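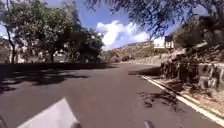 I've been running hills for long enough to be suspicious of anybody who sells a plan for them. The latest one going around our club is from a coach called Wichai Wattanapong, and it promises a faster 10K in eight sessions, all uphill, no flat work at all. My own hill is nothing special. It's smooth asphalt that climbs and curves off to the right, with shadows from the branches lying across the left side, and in May I'm glad of every one of them. I did 4 of the sessions there before I started having doubts.

The idea is that you run hard up, walk down, and never look at your watch. Fine. But then the plan wants you to log a "strain score" after each session, and the score comes from an app, and the app wants money. My first score was 248. Two weeks later it was 986. Did I get four times more strained? I'd slept badly and had a cold, so maybe, but I could have told you that for free.

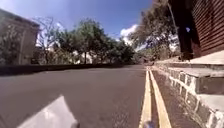 Telma Retamal from the club swears by it. She took a good chunk off her time at the Kerville 10K, and she's been telling everyone at the coffee stop since. I'm happy for her. She also bought new shoes, quit her late shifts and started running with a faster group – all in the same spring. I asked which of those the app gets credit for and she changed the subject.

I don't think hills are useless. My calves certainly noticed them. What bothers me is the certainty, and the way a hard run up a slope, which people have been doing forever, now needs a subscription.

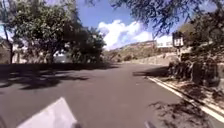

So I've canceled the app and kept the hill. I'll do the remaining sessions without a score and run Kerville in the fall. If I'm faster, Telma can say she told me so.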